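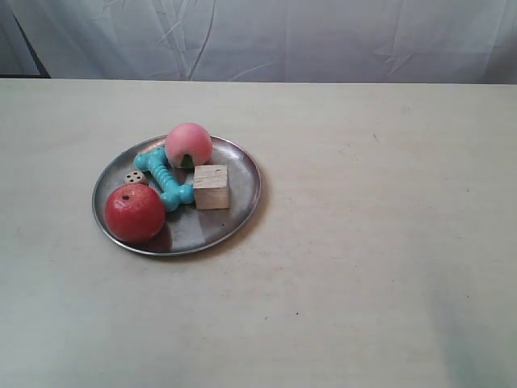

*Mixed plate, bench 2. Apple, die, bone, peach, wood cube.*

**obeidat_kit** · Jul 29, 2023

Our returns kitting line at Larketti goes over to a Troson cell in November. Today 18 people sort mixed small goods onto plates by hand. The plan keeps the cell on picking and moves staff to exception handling. Has anyone run this split? What happened to the job grades?

**pallet_jack29**

We did it with a smaller crew. Picking went quickly. Exceptions took up most of the shift, and they were paid at the old picker rate for a year. Get the grade in writing before commissioning.

**tinenau_ops**

> Exceptions took up most of the shift

Depends on the mix. Your plate is a hard one. The peach sits on one end of the bone and over the rim, and the die is tucked in behind the apple. Run 500 plates like that before you set headcount.

**Tala Saab**

Disagree with using 500. If they all come from one bench, you measure that bench. I would take 40 from each shift and log who clears the fault and how long it takes. Our supplier counted a fault as closed at restart, so the walking time never showed up.

**tinenau_ops**

Fair on the walking time. I still want the larger sample for the small parts.

**obeidat_kit**

Shift logging I can start Monday. The grade question is with HR, no reply yet. Will post the fault times when I have them.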